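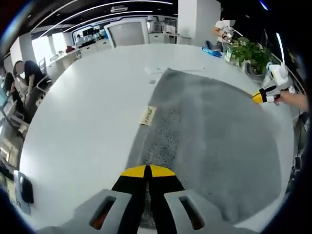 How to wash and dry a wool blanket without wrecking it

4/28/18
By D. Vostell

Spring's here, blankets are coming off the beds. Mine are all wool, mostly from the Flamdale mill shop, one very old one from Clullen that has outlived two washing machines. Same method for all of them. Quick version below, I have a load in.

What you need

A bathtub or a big utility sink. Wool wash, or plain baby shampoo. Two old bath towels, big ones. A flat place to dry it. Thermometer if you don't trust your hand.

Skip the fabric softener. Skip bleach, always, bleach eats wool.

Before you start

Read the label. If it says dry clean only and you paid a lot for it, dry clean it. If it's a thrift store blanket with no label, test a corner first. Wet it, press it with a white rag, look for color. Color on the rag means cold water and wash it alone.

Shake it outside. Hard. Then go over both sides with a soft brush, one direction. Half the time that's enough and you can stop right here and just air it on the line for an afternoon.

Check for moth holes now too. A small hole gets bigger in the wash. Couple of stitches with matching yarn, doesn't need to be pretty.

Washing

1. Fill the tub with lukewarm water, deep enough to cover the blanket. 77 degrees is where I keep it. Warmer is asking for trouble.

2. Add the wool wash while the water runs so it mixes in. Go by the bottle. Less is fine.

3. Push the blanket under and press down with flat hands. Press, let go, press. No rubbing, no twisting. Rubbing is what felts it.

4. Leave it ten minutes. Not an hour. Go make coffee.

5. Drain the tub with the blanket still in it, push it up to one end and lean on it to get the water out.

6. Refill, same temperature as before. This is teh step people mess up, they rinse in cold straight from the tap and the blanket shrinks. Press, drain, do it again untill there are no suds.

7. Lift it out with both arms underneath. Wet wool is heavy and it stretches if you haul it up by one corner.

8. Lay it on the towels, roll the whole thing up like a sleeping bag, kneel on the roll. Unroll, swap for dry towels if you have them, roll again.

9. Spread it out flat and square up the edges by hand. Pat the corners into place, pull gently where it has gone wavy.

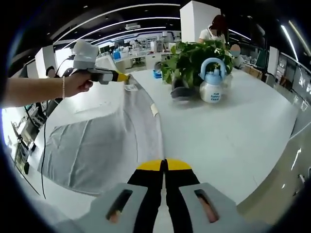

Drying

Flat, out of the sun, away from radiators. Window open. Flip it after the first night. Mine take two days, the Clullen one takes three.

No dryer. Not even on low. The Matoušek throw I had before this one went in on low and came out the size of a bath mat.

Storing it

Bone dry first, feel the folded edges and the seams. Cotton bag or an old pillowcase, cedar block on top. Mine go away in May. Plastic bins only if you're sure it's dry, and refold it once over the summer so the creases don't set.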